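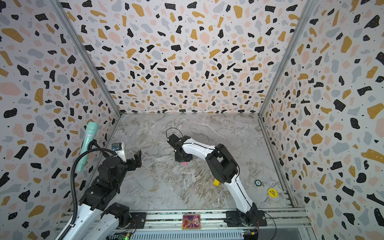

Motif terrazzo à éclats noirs, jaune moutarde et rose pâle sur fond blanc, associé à un sol à motif marbré gris et blanc.

Le terrazzo imprimé, ou décor terrazzo, est un motif de revêtement qui reprend l'aspect du granito, matériau composé d'éclats de pierre pris dans un liant puis poncés. Il se présente en film adhésif, en papier peint, en panneau ou en toile cirée. On l'emploie sur les murs, les fonds de niche, les crédences et l'intérieur des meubles.

Caractéristiques

Le motif se définit par trois éléments : la couleur du fond, la taille des éclats et leur densité. Le fond est le plus souvent blanc, crème ou gris clair. Les éclats ont des contours irréguliers et anguleux – ce qui les distingue des galets, aux bords arrondis. De très petits points remplissent souvent les intervalles et atténuent la répétition du dessin. Les teintes courantes sont le noir, le gris, le jaune moutarde, le rose et le vert d'eau.

Histoire

Le granito coulé s'est développé à Venise, où les poseurs réemployaient les chutes de marbre des chantiers. Sa version imprimée accompagne la diffusion des revêtements souples au XXe siècle. Chez le fabricant Mestach, le premier catalogue consacré aux décors minéraux comptait 14 références, dont quatre terrazzos. La gamme Rullonex, plus tardive, en propose 17, vendues au rouleau. La dessinatrice Dorota Nowakowski, auteur de plusieurs motifs de cette gamme, travaille à partir de papiers découpés à la main.

Association avec le marbre

Le terrazzo est fréquemment associé à un sol marbré, réel ou imité. Les deux décors s'opposent par leur structure : éclats séparés pour l'un, veines continues pour l'autre. Les veines beiges ou brunes s'accordent avec les éclats jaunes et roses. Bogdan Tănase, décorateur chez Tiedemann, conseille de garder un fond clair sur les deux surfaces et de limiter les éclats foncés dans les petites pièces.

Pose et entretien

Le support doit être lisse, sec et dépoussiéré. Les lés se posent bord à bord, de haut en bas, en respectant le raccord indiqué par le fabricant. Dans les angles, la coupe se fait au cutter après marouflage – un léger décalage du motif y reste peu visible. Le nettoyage se fait à l'éponge humide, sans produit abrasif.

Voir aussi : granito, papier peint, stratifié décoratif.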